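From: Youssra Mansour
To: Seyoum kitchen list
Date: February 2008
Subject: Re: [seyoum-kitchen] Paper on the big table, and which basket

Hello all,

I answer the two questions from the last message together, because for me they are the same question. I quote only the part I reply to.

> We had the brown paper on the big table for the whole season and I
> still do not know if we keep it. Some people like it, some people
> say it makes the table look like a parcel. Also, can we please
> decide on one kind of basket for vegetables? At the Clastach lunch
> we had plastic boxes, bowls and a drawer from somebody's fridge.
> I would like to write the list for September only once.

For the paper, I vote to keep it. I was against it in the beginning. I thought it would tear at the first wet glass, and the first roll did tear, but that roll was thin. The one we have now, from Zirkura, lies flat if you pull it from both ends and put the tape under the table edge and not on top. When the tape is on top, the sleeves catch it and then the corner comes up. Please also do not cut the paper with the bread knife. There are scissors in the second drawer.

What I like the most is that you see the food well. A white cloth shows every spot, and the bare table is too dark in the evening. On the paper, a green thing looks really green.
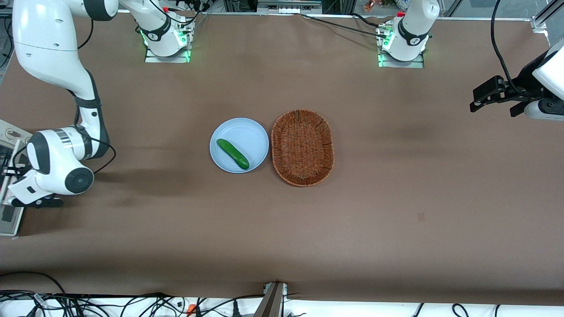
For the baskets, I prefer the oval wicker one. The round ones are pretty but they take too much place, and when two of them stand side by side there is a hole between them where the spoons fall. The oval one can go next to a plate, and a whole cucumber can lie in it the long way without bending over the border. I know wicker is harder to clean. I brush it dry, then I wipe it with a cloth that is only a little wet, and I leave it near the window until the next morning. Please do not put it in the sink. We lost one like this last year, it became gray and it smelled.

About the plates, nobody asked, but I write it anyway. We have 8 of the light blue ones. I would like them to stay for the vegetables, and the bigger plates for bread and cheese. If we mix them, the people at the far end of the table always get only bread.

The order I would follow when we prepare the table is this: first the paper, then the plates, then the baskets while they are still empty, and the food at the end. At the Clastach lunch we filled the baskets in the kitchen and carried them, and I had to pick up radishes from the corridor for a long time.

> If somebody has a better idea for the paper than Zirkura, tell me
> before I order.

I looked at Sirkum also. Their paper is a little cheaper but the surface is rough and the crumbs stay in it. The smooth one you can wipe with the hand. So I would order the same again, 2 rolls. One roll was not enough last time and we finished with newspaper on the side table.

I can bring my own wicker basket to the next meal if you want to compare it with the boxes. I only ask to have it back the same day.

Kind regards,
Youssra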